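Clalance Reference Manager 4, Student Edition
Reviewed by Shahzad Butt
29 December 2005

I teach a research methods course to undergraduates in sociology and criminal justice, and I supervise senior theses in the same two departments. Most of my students start a thesis with a folder of downloaded articles and a bibliography typed by hand. In September I asked the thesis group to use Clalance for the full term and used it myself on a literature review of court diversion programs. My library at the end of the term held 645 records.

The program was tested on Windows XP and, briefly, on a lab machine still running Windows 2000. Installation needs 134 MB of disk space and a restart. The license key is long and must be typed, not pasted.

Importing records

Clalance reads the tagged text files that most library databases export. Journal articles came in cleanly. Book chapters did not: the editor of the volume was placed in the author field in most cases, and the fix has to be made one record at a time. Government reports are worse. A report from a state agency has no personal author, and Clalance splits the agency name at the last word and treats that word as a surname. Putting a comma at the end of the name prevents this. The manual mentions the comma on page 18, in a footnote.

Court cases have their own record type, with fields for reporter, volume, court and year decided. Students in criminal justice will want this. Prummont, the package our library supported until last year, has no such type and forces cases into the "miscellaneous" form.

Duplicate checking compares author, year and the first 100 characters of the title. It caught every duplicate I planted except one where the year was missing from the second copy. Merging keeps the notes from both records, joined in a single field with no line between them.
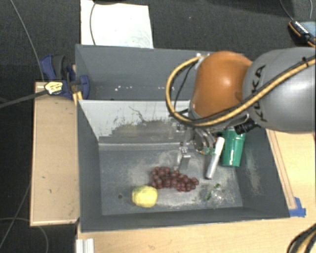 Notes and keywords

Each record has one notes field and an unlimited number of keywords. Keywords are not case sensitive, but they are sensitive to plurals, so "juvenile court" and "juvenile courts" become two separate lists. A group working on a shared topic should agree on a keyword list in the first week. Mine did not, and the cleanup took an afternoon.

Searching is fast. The full-text search covers notes and abstracts but not attached files. Searches can be combined with AND, OR and NOT, and saved under a name. A saved search updates itself when new records are added — the feature I used more than any other.

Working in the word processor

The toolbar installs in Word 2000 and later. You insert a citation by choosing the record from a list, and the reference list is built at the end of the document. APA and ASA styles are supplied. The APA style is correct for articles and books. It leaves out the retrieval date for web sources, and the style editor that would let you repair this is not included in the Student Edition.

ASA style has one error that matters in sociology. With two works by the same author in the same year, the letters "a" and "b" are added in the text but not in the reference list. I reported it in September. The reply confirmed the fault and gave no date for a correction.

In long documents the toolbar slows down. A thesis chapter with few citations reformats in a second or two. A complete thesis draft can hold the machine for close to a minute. Automatic reformatting can be turned off under Options, and I recommend doing so on the first day.

Sharing a library

Two people cannot open the same library at once. The second user gets a read-only copy, with a warning that is easy to dismiss. One student, Bhattacharjee, lost an evening of notes this way and now works from exported files, which carry everything except attachments.

Compared with Mutetti

Mutetti is the obvious alternative. Its import filters are better, and its ASA style has no errors that I found. It lacks saved searches and a legal record type, and its notes field stops accepting text without warning when it is full. For a sociology student who cites mainly journal articles, Mutetti is the safer choice. For anyone citing cases or statutes, Clalance is worth the extra corrections.

Good: search, legal record type, duplicate checking
Poor: agency authors, ASA same-year works, no style editor
Rating: 3 out of 5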